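Sosside Community Forum: Posting and Moderation FAQ

Last updated 28th September

Who runs the forum?
Sosside is moderated by Danica Urban, Kamran Ghasemi and Tavion Ruiz-Ortega. Server administration is handled by Mahmoud Benkirane. Moderators have a green name tag. If an account without the tag claims to be staff, report it.

How do I get posting rights?
Confirm your email address, then make your first post in the Introductions board. New accounts are limited to 2 threads per day for the first 15 days. Replies are not limited. The thread limit comes off automatically and no request is needed.

Why was my thread held for review?
The filter holds threads from new accounts that contain an outside link, a shortened link, or a phone number. Held threads go to the queue and are released or removed by hand. Posting the same text again puts a second copy in the queue and does not speed things up.

Which tags are required?
Every thread needs one topic tag. A second tag is optional. Threads in Buy/Sell also need a region tag — the form will not submit without it. The full list of 47 tags is in the sidebar under Tags. To suggest a new one, use the Site Feedback board.

Is there a length limit?
Posts are limited to 3000 characters, counting spaces and quoted text. Longer guides can be split over several replies in the same thread. Do not paste the text as a screenshot. Screen readers and the forum search cannot read it.

Can I attach pictures?
Yes, in every board except Announcements. JPEG and PNG files are accepted. Pictures are placed where the cursor was when you uploaded them, and a caption can be added in the field under the preview.
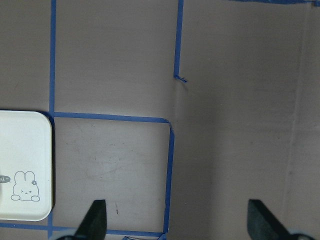
Blue tape on a mauve-gray surface.

Captions are plain text. Links in captions are stripped when the post is saved.

Can I edit or delete a post?
You can edit your own posts at any time. Edited posts show a small mark next to the time stamp. You can delete a thread only if it has no replies. After that, ask a moderator to lock it.

What happened to the Flurnholm and Ranjbar boards?
Both were merged into Regional in June. Old threads kept their addresses, so existing bookmarks still work. Subscriptions did not carry over — you need to follow Regional again.

How do I appeal a removal?
Use the Appeal link in the removal notice. Appeals are read by a moderator who did not take the original action. Private messages about removals are not answered.

Does the Miltico app work with the forum?
It works for reading and replying. Tags cannot be set from the app, so new threads have to be started in a browser.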